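首页 > 鼻腔护理 > 洗鼻器 > Vistora Clornska 手动洗鼻器

Vistora Clornska 手动洗鼻器套装(软瓶式)

容量300毫升|空瓶连喷头、导管、收纳盒共重244克|成人款

选择颜色:白 / 灰
选择套装:单瓶 / 单瓶加Barajas洗鼻盐 / 双瓶家庭装
加入购物车 收藏 到货提醒

商品介绍

Clornska是一款用手挤压的软瓶洗鼻器,不用电,没有马达,也没有需要充电的部件。瓶内装入配好的盐水,低头张口,从一侧鼻孔缓缓挤入,水流绕过鼻中隔后从另一侧流出。水流大小完全由手上的力气决定,挤得慢就细,挤得快就急。第一次洗鼻的人多半会挤得太用力,建议先对着水池试挤几下,找到合适的手感再开始。

瓶身上有一条刻度线,对应一次的水量,也对应一包Barajas洗鼻盐。每包净重3000毫克,倒进300毫升水里,浓度是1%,接近人体体液的浓度,冲洗时不会有清水呛鼻的那种刺痛。两侧鼻孔各用半瓶。鼻腔干燥、结痂较多的人可以一侧用一整瓶,中间重新配一次水。

瓶口内侧有一个单向阀。松手时外面的空气从阀里进来,冲出去的水不会顺着喷头倒吸回瓶里。旧款没有这个阀,瓶里剩下的水容易被鼻腔分泌物弄脏,这也是我们停售旧款的原因。如果您手上还有旧款,喷头可以单独换成新的,瓶身螺纹没有改。

关于洗鼻

用盐水冲洗鼻腔是一种很老的办法,过去多用长嘴小壶,把头侧过来,靠重力让水流过去。现在常见的软瓶、电动冲洗器和球囊,原理与小壶相同,区别在压力和操作的方便程度。盐水的作用主要是物理性的:把黏在鼻黏膜表面的分泌物、花粉和灰尘冲下来,让变稠的黏液变稀,鼻腔里的纤毛才能照常摆动。它不是药,不含抗菌成分,不能代替医生开的喷剂或口服药。

过敏性鼻炎的人常在花粉多的季节每天洗一到两次。医生如果开了鼻喷激素,一般是先洗鼻,等鼻腔里的水流干净,隔十来分钟再喷药,药液能更好地接触到黏膜。顺序反过来,药就被冲走了。感冒鼻塞时也可以洗,但鼻子完全不通的那一侧不要硬挤,水没有出路,容易往耳朵的方向走。可以先洗个热水澡,或者遵医嘱用减充血剂,等有一点通气之后再洗。

没有不适的时候需不需要天天洗,看各人情况。鼻腔本身有清洁能力,长期没有症状的人不必每天冲洗。在粉尘多的地方工作的人,下班后洗一次会舒服很多。

规格

品名:手动洗鼻器
型号:Clornska
品牌:Vistora
容量:300毫升
套装重量:244克(不含盐)
瓶身:低密度聚乙烯,软质,可挤压
喷头:硅胶,Cesar系列,圆头
导管:硅胶,可拆
瓶盖:聚丙烯,内置单向阀
收纳盒:聚丙烯,盒底有沥水孔
瓶盖旋合测试:2000次后不漏水
耐温:瓶身60℃以下,喷头与导管可沸水煮
适用人群:成人及能够配合操作的十二岁以上少年
更换周期:瓶身三个月,喷头三个月

套装内容

单瓶:瓶身一个,瓶盖连单向阀一个,导管一根,Cesar喷头一个,收纳盒一个,说明书一份。
单瓶加Barajas洗鼻盐:以上全部,另加洗鼻盐三十包。
双瓶家庭装:瓶身、瓶盖、导管各两个,Cesar喷头两个(白、灰各一),收纳盒两个,洗鼻盐六十包。

双瓶家庭装里的喷头做成两种颜色,是为了让两个人分开用。洗鼻器和牙刷一样,不要共用,煮过也不建议。

用什么水

洗鼻用水比饮用水的要求高,这一点请务必看完。

可以用:瓶装蒸馏水;标明无菌的水;煮沸后保持沸腾一分钟以上、再放凉的自来水。海拔超过2000米的地区,沸点偏低,请煮沸三分钟。煮好的水放在干净带盖的容器里,当天用完,过夜的重新煮。

不可以用:没有煮过的自来水、井水、山泉水,普通滤水壶滤过的水也不行。水里可能有极少量的微生物,喝下去会被胃酸处理掉,进入鼻腔就没有这层保护,极个别情况下会造成严重感染。

水温以接近体温为宜。滴在手腕内侧,不觉得凉也不觉得烫就可以。太凉会引起鼻腔收缩和头痛,太烫会伤黏膜。用微波炉加热的,加热后请摇匀再试温,瓶底和瓶口的温度可能差很多。瓶身本身不要放进微波炉,先在杯子里热好再倒进来。

关于盐

Barajas洗鼻盐由氯化钠和碳酸氢钠配成,不加碘,不加抗结剂,不加薄荷脑。少量碳酸氢钠用来调节酸碱度,冲起来比纯盐水温和。每包的分量固定,不用称。盐包受潮结块不影响使用,摇到完全溶解即可;包装破损的请丢弃。

厨房里的食盐我们不建议用。多数食盐含碘和抗结剂,有些人用了会觉得刺激。粗海盐颗粒大,溶得慢,分量也不好掌握。

有些人鼻塞明显,医生会建议短期用浓一点的高渗盐水。高渗盐水能让水肿的黏膜收一收,但用久了会干、会刺痛。请按医生说的浓度和天数来,不要自己长期加倍放盐。

使用步骤

1. 用洗手液洗手,擦干。
2. 瓶中加入准备好的温水,到刻度线为止。
3. 倒入一包洗鼻盐,拧紧瓶盖,用手指按住喷头口摇十几下。
4. 站在水池前,上身前倾,脸朝下,头不要往后仰。
5. 喷头抵住一侧鼻孔,贴紧即可,不必往里塞。
6. 张开嘴,用嘴呼吸,嘴里可以轻轻发“啊”的长音,这样软腭抬起,水不容易流到喉咙。
7. 慢慢挤压瓶身,水从另一侧鼻孔流出。用掉半瓶后换另一侧。
8. 洗完保持低头,左右各转一转,让残留的水流出来,再轻轻擤鼻。擤的时候两侧都不要捏住。

有少量水从嘴里流出来是正常的,吐掉就好。洗完之后一两个小时里,低头系鞋带时偶尔会滴出一点水,也不用担心。睡前洗的,请提早一小时,免得躺下时水往后流引起咳嗽。

洗鼻过程中不要说话,不要吞咽。吞咽的时候咽鼓管会打开,水可能进到中耳,耳朵会闷。如果已经觉得闷,停下来,张口打几个哈欠,多数人过一会儿就好。闷了一天还没有缓解,或者耳朵开始疼,请去看耳鼻喉科。

哪些人不要用

近期做过鼻部、耳部或颅底手术,医生还没有同意洗鼻的。
正在流鼻血,或者一周内反复流鼻血的。
急性中耳炎发作期间。
面部外伤没有愈合的。
吞咽功能有障碍、容易呛咳的。
免疫力明显低下的人,请先问过主治医生。

孩子洗鼻请选儿童款,瓶身小,喷头也更短。不愿意洗的孩子不要按住强行冲洗,哭闹时张口吸气,很容易呛到。

清洗与晾干

每次用完都要洗。把瓶盖、导管、喷头全部拆开,用温水加一滴中性洗洁精摇洗,再用煮过的水冲净。喷头内壁可以用细棉签转一圈,单向阀从瓶盖内侧推出来单独洗。装回去时,阀上有凸点的一面朝下,装反了会挤不出水。

喷头和导管每周煮一次,水开后煮五分钟,捞出来晾凉。瓶身不能煮,一煮就会变形,可以用60℃以下的热水泡。洗碗机的温度超过瓶身的耐受范围,请不要放进去。 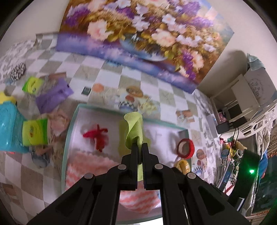
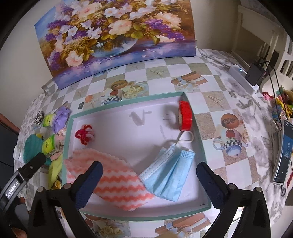 瓶子洗净之后一定要晾干再收起来,瓶里长霉大多是因为洗完马上拧上盖子。瓶身倒扣,瓶口下面留一点空隙,让空气能进去。小零件容易滚走,放进两张图里那种绿色边沿的浅盘就行;盘里若要垫布,可以参照后一张图中叠着的那块锯齿纹布,华夫格织法,厚实,表面有凹凸,喷头和单向阀搁在上面,底下也能透一点气。垫布要勤换,隔几天用热水洗一次。收纳盒盒底的沥水孔是给已经晾得差不多的瓶子用的,刚洗完就放进去,盒里还是会积水。浴室里如果没有窗,建议把瓶子拿到通风的房间晾。

瓶身内壁出现黑点、摸起来发黏,或者洗过仍有异味,请直接更换。不要用漂白水浸泡之后接着用,软质塑料会吸味,残留的气味进到鼻腔里很刺激。

常见问题

挤的时候很费力,水出来得很少。
先看单向阀是不是装反了,再看导管底端有没有贴死在瓶底。导管底端是斜口,插好之后应当留有缝隙。也可能是鼻塞太重,换另一侧试试。

洗的时候鼻子很刺痛。
通常是盐放少了或者水太凉。一包盐必须配到刻度线的水量,少加水会太浓,多加水会太淡,两种都会不舒服。都没问题还是刺痛的,先停几天,鼻黏膜发炎时比平常敏感。

配好的盐水能不能留到晚上用?
不建议。盐水里没有防腐成分,开了口就按一次用完来算,剩下的倒掉。

孕期能用吗?
生理盐水洗鼻不含药物成分,孕期鼻塞的人用得不少,但还是请产检时跟医生说一声。

可以加精油、蜂蜜、茶水之类的东西吗?
不可以。鼻黏膜很薄,这些东西的浓度和洁净程度都没法保证,也会损坏硅胶喷头。医生明确让加的药液除外,加之前请告诉医生您用的是软瓶。

和电动款比哪个好?
电动款水流均匀,手腕没力气的老人用着省事,价格高,清洗也麻烦一些,水箱和管路都要处理。手动款零件少,拆得开,看得见里面干不干净,出门也好带。只在换季时用的人,手动款够了。

能带上飞机吗?
空瓶可以随身带。盐包是粉末,一般可以随身带,个别机场会要求拿出来看,请保留外包装。到了目的地再找水,酒店的自来水同样要煮开。

喷头尺寸合不合适?
Cesar圆头适合多数成年人,靠圆锥面贴住鼻孔,大小鼻孔都能封住。鼻孔偏小的可以另购Cesar小号喷头,接口相同。

配件与耗材

Cesar圆头喷头(标准),一个装、三个装
Cesar圆头喷头(小号),一个装
Clornska瓶盖连单向阀
Clornska导管,两根装
Barajas洗鼻盐,三十包装、一百包装
Clornska收纳盒

洗鼻盐请放在阴凉干燥处,不要放在浴室柜里。保质期印在外盒侧面,单包上只印批号,所以外盒请留到用完。

发货与退换

现货商品下单后次日发出,到货提醒的商品以短信通知为准。灰色双瓶装七月补货,在此之前可先选白色。

洗鼻器属于个人卫生用品,内袋拆封后不接受无理由退货。收到时瓶身破裂、漏水、缺件的,请在签收后七天内联系客服,附上照片和订单号,我们补寄零件或整套换新。单向阀在三个月内失灵的,免费补寄一个,不用寄回旧的。

注意事项

本品不能替代医疗诊断和治疗。使用后出现持续头痛、发热、颈部僵硬、鼻腔流脓或流血不止,请立即停用并就医,并告诉医生您近期洗过鼻、用的是什么水。请放在儿童拿不到的地方。

浏览此商品的顾客还看了:Vistora儿童洗鼻器 / Barajas洗鼻盐一百包装 / Cesar小号喷头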